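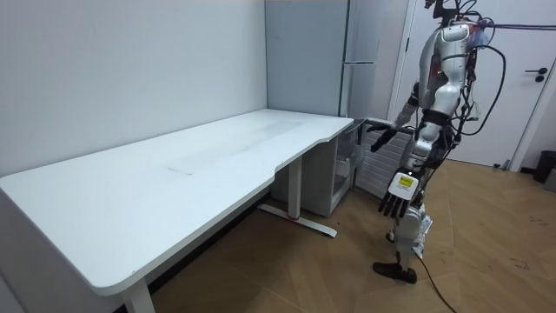
Clirnaslow books: how did the Bornik garrison get to Jukov in five days?? (spoilers through book 3)

Home Forums Books Series Talk New Posts Search Log in

saltmarsh_reader wrote:
OK so I'm on my second time through and I cannot make the march work. In book two the Bornik garrison leaves at first snow and they're standing outside the gates of Jukov five days later, with wagons. WAGONS. But when old Kjærgaard makes the same trip in book one, on a good horse, in summer, it takes him seven and he complains the whole way about how hard he's riding.

I have the paperback with the Sebastián Zúñiga map in the front and I went over it with a piece of string like a crazy person. The string says 60 leagues if you follow the river road. I don't care what your horses are eating, you're not doing that in snow with wagons.

Did I miss a chapter? Is there another road?

tallowcandle wrote:
There's the ice. The river freezes in the Fermín Sepúlveda chapter (still love that she just gave a guy a normal name in the middle of all that) and he tells the captain it'll hold a cart. They went straight down the river. Kjærgaard had to take the bends on the road, plus he stopped at his sister's.

saltmarsh_reader wrote:
He stops at his sister's for one night! And Fermín says it'll hold a cart, he doesn't say it'll hold the whole garrison. Also it's first snow. Rivers don't freeze solid at first snow where I live, and I live somewhere plenty cold.

tallowcandle wrote:
It's a fantasy river :)
But seriously, he's been on that river his whole life and the book goes out of its way to show he's right about it. I think we're supposed to trust him. The captain doesn't and look what happens to the captain. 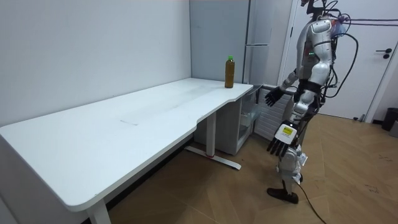 Re: the ice road theory

penny_for_the_gate wrote:
I'm going to disagree with both of you. I think the chapters are out of order on purpose. The garrison chapter opens with "the snow had come" and everybody reads that as the same snow from the chapter before, but it doesn't have to be. If they left a week earlier, when the hill villages got theirs, you've got all the time in the world.

It also fixes the thing with the letter. The steward at Jukov already knows they're coming and he can't possibly know that if they only left five days ago.

tallowcandle wrote:
The steward knows because of the pigeons.

penny_for_the_gate wrote:
The pigeons are dead by then! That's the whole opening of part two! Somebody poisoned the loft and we spend thirty pages on it.

tallowcandle wrote:
...ok I forgot the pigeons died.

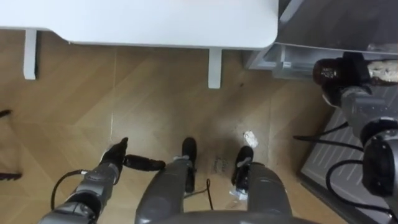
Corner of the white table, with the herringbone floor underneath.

mudlark wrote:
I did this one on audio, the Vikas Tyagi recording, so I've never seen the map at all and it never once bothered me. He reads the march so slowly that it felt like a month. Great voice for the captain, though, kind of tired and mean.

I do think people lean on that map too hard. It was drawn for the paperback, after book two was already out. If the string and the book don't agree I go with the book.

saltmarsh_reader wrote:
Sure, but the book doesn't agree with the book, that's my problem. Forget the string. Five days with wagons versus seven on a horse is all right there in the text.

I went back and reread the garrison chapter last night with Penny's idea in my head and I have to admit it mostly works. The sergeant has frostbite on day two, and you could read that as him having been out in the hills already. 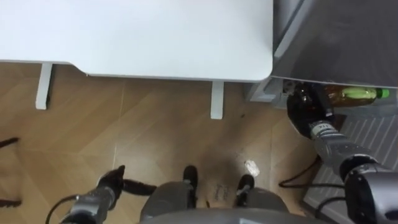 The part I still can't get past is the baker's wedding. The captain is at the wedding, he dances, he insults Karine Poirier's father, and the wedding is the night before the snow. So if the garrison left a week earlier then who was dancing? I guess he could've caught up with them on a fast horse, but then you'd think he'd mention it, he mentions everything else.

penny_for_the_gate wrote:
Oh no. The wedding. I'll have to look at that again - my copy is at my brother's.

mudlark wrote:
Could be Iara Troncoso just got it wrong? She was writing these at night for years before anyone bought one. I read the first two back to back in January and there's a dog that changes names in the middle of a paragraph.

tallowcandle wrote:
The dog is two dogs and I will die on this hill.
Still ice road for me, by the way. Drop the pigeons, keep the ice.

saltmarsh_reader wrote:
Two dogs?? Start a new thread for that, I want page numbers.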